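Workshop tips: house rules for hand-held grippers

Updated February 4, 2026 by Kelly Greenwood

These are the rules we keep on the wall at Skilo for anyone working a brush-and-cup task. New people read them before they pick anything up.

Before you start

Wipe the board and put away anything the task sheet doesn't list. Check the finger pads for lint and hair. A pad that has started to peel gets replaced, not glued.

Run cables away from your wrists and off the side of the board. If a cable tugs when you reach for the far edge, stop and reroute it.

While you work

Hold the gripper by the handle with your thumb over the top. Close slowly on anything with bristles. Grab a brush by the back or the handle where you can, and tilt it before it gets to the cup so the handle goes in first.

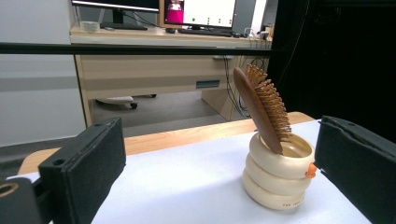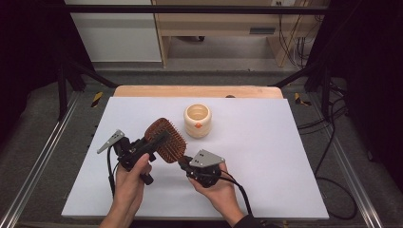 Don't let the fingers press on the rim of a cup. Ceramic chips, and a chipped cup comes out of use the same day. If you drop something, leave it until the take is closed, then mark the take as a drop. Please don't fix it quietly and carry on. Mafalda Vieira went through 1158 takes in December and pulled 107 of them, mostly for drops that were never marked.

Sleeves stay clear of the fingers. Rings and watches come off.

When you finish

Open both grippers fully before you set them down. Coil cables in wide loops, never around the handle. Brushes get combed out and go back in the drawer, bristles up. Pads are good for up to 500 takes, so write your number on the sheet.

Questions about pads go to Simão Morais. Anything to do with cables goes to Celeste Tavares.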